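When the gripper says it is open and it isn't

In April, a robot arm at Darberg's site in Ristau pushed a plastic storage bin off the end of a table and kept pressing down where the bin had been. The arm did what it had been trained to do. The fault was in the training recordings, and it had been there for weeks before anyone found it.

Darberg records people doing simple handling jobs with handheld grippers, then uses the recordings to train arms to do the same jobs. I spoke with the engineer who runs the recording floor and wrote most of the report on the incident. She asked to be identified by her job only. She had the report printed out in front of her and went back to it several times to check the order of events.

What happened at the arm

The task was a plain one. The arm was supposed to reach into a bin, pick up a long thin part and lift it out. It had run on the test stand for most of a morning without trouble.

"It went in, and the fingers were too far closed before they got to the part," she said. "So the tips came down on top of it. The arm felt the load, but the limit had been set high for a different job, and it kept going. The bin slid, one edge tipped, and then it was on the floor."

Someone standing outside the marked area hit the stop. The person who had been loading parts was standing back from the table at the time, and was not hurt. A minute earlier that person had been reaching into the bin.

"That's the part of the report I rewrote the most," she said. "The first version called it property damage. A bin costs nothing. I took that line out and wrote that somebody's hand had been in there between runs, with the arm powered. That is what we needed to fix first."

The first guess was the arm itself, a Prultano that had been in for service over the winter. They checked the joints and the mount and went through the service notes. After that they suspected the camera above the test stand, which had been bumped before. Up to 40 hours went into the arm and the camera, by her estimate, and both were fine.

How they found it

What pointed them to the recordings was a complaint from one of the operators. The operator had said that one of the grippers "felt late." The trigger was smooth and the fingers closed, but on the playback screen the fingers on the model closed a little after the real ones, and some of the time they did not open all the way again.

"It was in the shift notes," she said. "It was written down in plain words, and whoever read it put a check mark next to it. I think they took it to mean the screen was slow. The screen is often slow."

The gripper keeps track of two things. Its position in the room comes from the printed marker mounted on top, which the cameras follow. How wide the fingers are open comes from a sensor inside the body, and that reading leaves through the cable. The marker tracking was good all the way through, so every automatic check passed. The paths through the air looked right. Only the finger opening was wrong.

She took the suspect gripper to a bench, plugged it in and opened and closed it while bending the cable near the body. With the cable straight, the reading followed the fingers. With the cable pulled down and to one side, the reading froze and then jumped.

"It took a couple of minutes," she said. "After all that time on the arm. You hold the cable the way it hangs when a person is working, and there it is."

Inside, the connector had lost its retaining clip. The plug was still seated well enough to pass the start-up test, which is done with the gripper lying on a table. Once somebody picked it up and worked with it, the weight of the cable pulled on the plug.

What the job looks like

An operator stands at a table with a gripper in each hand and works through the same motion again and again: down into the bin, close on the part, lift, put it back. The cables hang under the hands. People shift their feet and turn to talk to someone, and the cables get pulled around with them.

"We had written the start-up check as if the thing lived on a table," she said. "It lives in somebody's hand."

She also talked about fatigue, which the report covers in a short section. Operators who are tired let their wrists drop, and the cable then hangs at a sharper angle. The bad readings were more common late in a session. She was careful to say that the operators had done nothing wrong.

"I don't want anybody reading this and telling people to hold their wrists up. If the equipment only works when you hold it nicely, fix the equipment."
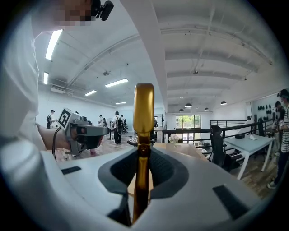
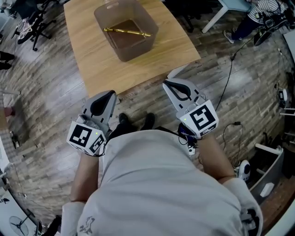 Handheld grippers at Darberg's site in Ristau.

Sorting the recordings

Once the gripper had been pulled, the team had to work out how much of the training data it had touched. Each recording carries the serial number of the grippers used, in principle. In practice the number was typed in by hand at the start of a session, and when a gripper was swapped at lunch the entry was not always changed.

They ended up going by the readings. A finger sensor that is working shows small movements even when the operator is holding still. A frozen one gives a perfectly flat line. They wrote a short script to look for flat stretches and then had people watch whatever it flagged.

The script flagged 380 recordings. Most of them went straight out of the training set. Some were kept when the flat part fell before the operator had started, or after the part was already back in the bin.

"There was an argument about that," she said. "One view was to throw out everything with the serial number on it and everything we weren't sure of. I was on the other side. If you do that you lose good work that somebody stood there and did, and you still haven't caught the ones with the wrong number typed in. So we went by the signal. I'd do it that way again, but it was slow and people were sick of looking at it."

The arm was retrained on what was left. It is back on the bin task at reduced speed and with a lower force limit. She would not say yet that the problem is closed.

What has changed on the floor

The start-up check is now done with the gripper in the hand. The operator opens and closes it with the cable hanging, then turns the wrist to each side and does it again, while the readings are drawn on the screen next to the expected curve. A reading that stays flat stops the session from starting.

Other changes from the report:

The cable is fastened to the gripper body with a strap so the plug carries no weight.

Connector clips are looked at weekly. Innes, which supplies the grippers, has sent replacements with a screw-down plug, and 7 of the old ones are waiting to be converted.

Serial numbers are scanned at every swap.

On the test stand, the arm's power has to be off before anyone puts a hand in the bin. There is a key for this, and the person loading parts carries it.

Force limits are set per task and are cleared when the task is changed. The high limit in April had been left over from a pressing job.

An operator's note about how a gripper feels now has to be answered in writing by someone on the engineering side before that gripper goes out again.

The last one has caused the most grumbling. She said engineers get notes about sticky triggers and warm handles and a squeak, and every one needs a reply.

"Fine," she said. "It's a sentence. You pick it up, you try it, you write down what you found. The note we ignored was a sentence too."

I asked whether she thought the arm should have caught the problem by itself. She said a better force limit would have stopped it sooner, and that they are testing a check that compares the fingers in the camera view with the reading from the sensor. It does not work well when the part is shiny, and a lot of their parts are shiny.

She has also asked Innes for a sensor that reports an error when it loses contact instead of repeating its last value. They have told her it is being looked at. In the meantime the bad gripper is in a drawer at Ristau with a tag on it, and new staff are handed it during training and asked to find the fault.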